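May, evening, Trodcombe

Club project, fruit day.

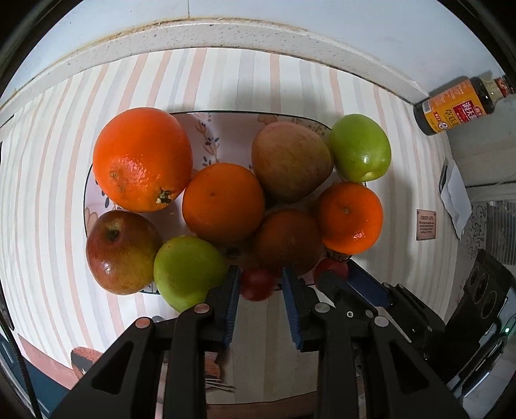

Haruna wants 300 clips from each of us before we train anything, and I had done 60 by tea. The apples are easy now, whichever way up they sit. Grapes are harder. I can get the blue pads either side of one, but I have to come in slowly and keep my wrist level or I knock the oranges. I tried squeezing less, then a bit more, and wrote both down for Iñaki, who is doing the force settings.

He thinks we should keep the striped cloth for every run. Haruna says change it, or the model will only learn stripes. I agree with her. We'll ask Khương at the next meeting.

Luston's team have 800 clips already, all of them blocks. I'd still take our fruit.

Need to rename the files tonight, as I got the numbering wrong after the break. Bus at ten past eight. Ate one of the spare pears on the way home.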